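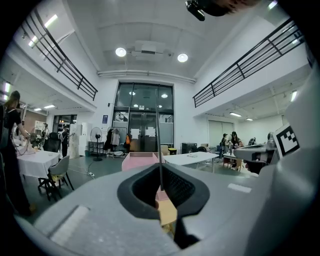
11/05/2023, Plisholm hall, tracking and opening width

The camera pose from Vimunura still drifts in the hall recordings, and today was spent on finding out how much of that is the feature mask and how much is the map. The mask we have been using was drawn for the office recordings and only covers the finger pad and the lower gripper body. With the camera on the hand-held gripper the body fills the lower half of the view, and the second gripper part comes in from the right with the fiducial on it, which the old mask leaves fully open. The tracker likes that square a lot. It is black and white, has sharp corners and hardly moves relative to the lens, so it looks like the best landmark in the room and tells the pose estimate that the camera is standing still.

Confirmed this by dumping the tracked features for one recording of 1,652 frames and coloring them by how long they lived. The longest tracks by a wide margin sat on the marker and on the edge where that part meets the background. During slow approaches to the pink box the estimated motion came out too short, and the error went away in stretches where the marker was blurred. I should have looked at track length weeks ago. It is one flag in Nonura (--color-by age) and takes less time than reading the residual log.

New mask, version 3:
- body and pad as before, border grown by a few pixels
- right-hand part including the marker, drawn for the whole range of opening, closed to fully open
- the thin dark rod above the pad, as its own strip
- the black device at the top edge

The mask is applied before feature detection only. Marker detection gets the unmasked image. I got this wrong on the first try and spent part of the morning wondering why the opening width was empty for every frame. There is now a check at startup that refuses to run if the same image buffer is handed to both. The error message says which one is wrong.

Loop closures

With the new mask the short-term motion looks right. What is left are jumps when the tracker closes a loop against the map. Plotted the matched points for the worst jumps and most of them were on the glass entrance at the back. The upper panes reflect the ceiling lights, and those reflections shift with the camera in a way that does not fit any fixed point on the wall. The matcher accepts them anyway, because they are bright and look alike from one frame to the next.

The railings are the other suspect. Lots of good edges, but the bars repeat, and a match that is off by one bar gives a pose that is wrong by a small, believable amount. The geometric check passes it. Raising the inlier threshold gets rid of most of these and also some true closures.

Things tried, in order:

Threshold up, nothing else changed. Fewer jumps, but the tracker gets lost after quick turns and takes long to come back. Not keeping this.

Threshold back to default, closures limited to candidates whose pose is near the current estimate. Better. Jumps from the railing are still there, since they are small by nature.

Same as the previous one, plus a smoothness test: a closure is held as pending until 7 keyframes in a row agree with it. This works best so far. The price is a delay before a true correction lands, which does not matter offline. It would matter live, so it is off by default in the live config.

Did not try masking the glass in the map itself. Bart Verbeke suggested mapping the room once, deleting every point behind the plane of the doors, and freezing the result. It should be simple to do with the map editor in Nonura, but the frozen map would have to be redone if the table is moved or the lighting is different. Keeping it as the fallback.

People walking around are less of a problem than I expected. Their features die fast and the outlier step takes care of them. A person who sits still for a long time and then gets up is worse, and I have one recording where the map keeps a handful of points in midair after someone leaves a chair. The pending rule hides the effect but the points stay in the map. Not fixed.

Opening width

The width comes from the marker position, as before. The fit is a straight line between the closed and open readings. Checked the values by hand on a set of 1,000 frames pulled at random from all hall recordings. The line holds in the middle of the range. Near fully closed the detector starts to drop out, and the interpolation then carries the last good value forward, so a grasp that closes quickly can show up as half closed and stay that way.

Two changes here. Missing detections are now stored as missing, with a separate column for the interpolated value, so that whoever trains on the data can choose. And interpolation is only allowed between two good readings, never past the last one. Floor Bakker asked for the first change a while ago and was right. The old files have no way to tell a measured width from a filled-in one.

The drop-outs look like an exposure problem. The ceiling lights are very bright compared with the rest of the hall, and when the camera tilts up the auto exposure pulls everything down and the black and white of the marker get too close together. A local threshold in place of the global one brings most of the detections back. It is slower, though still well inside what we need for offline processing. Locking the exposure at the start of a session would be cleaner. The recorder has a setting for it that I have never seen anyone use, and I do not know if it survives a restart.

Repo state

Branch hall-mask is pushed. Contains mask v3, the startup check, the pending rule (flag: closure_hold) and the split width columns. The local threshold is in a separate branch because it changes the numbers for the office data as well, and I want to rerun those before merging.

The export script still writes the old column layout if you call it without --schema. Please pass the flag until I change the default. Files exported today without it are in the scratch folder and can be deleted.

Unit tests pass. The replay test on the build machine fails, and the failure is real: the reference trajectory was made with the old mask, so it now disagrees with the new one exactly where it should. Needs a new reference. I do not want to simply save today's output as the truth, so somebody other than me should look at the overlay first. Bart, if you have time.

Next

Rerun the office data with the local threshold and compare widths.

Replay the recording with the midair points with point culling set to aggressive, see whether the railing survives it.

Look at the time offset between the camera and the motion sensor again. With the marker out of the way there is a small lag in fast turns that I could not see before. It looks constant within a recording but differs between recordings, which would point to the recorder start and not to the clock. One thing to check first is whether the recorder stamps a frame when exposure begins or when the image arrives. The comment in the code says one and the variable name says the other.

Ask Floor which recordings already went into the May training set. If the early hall ones are in there, they have the short-motion error and should be processed again with v3.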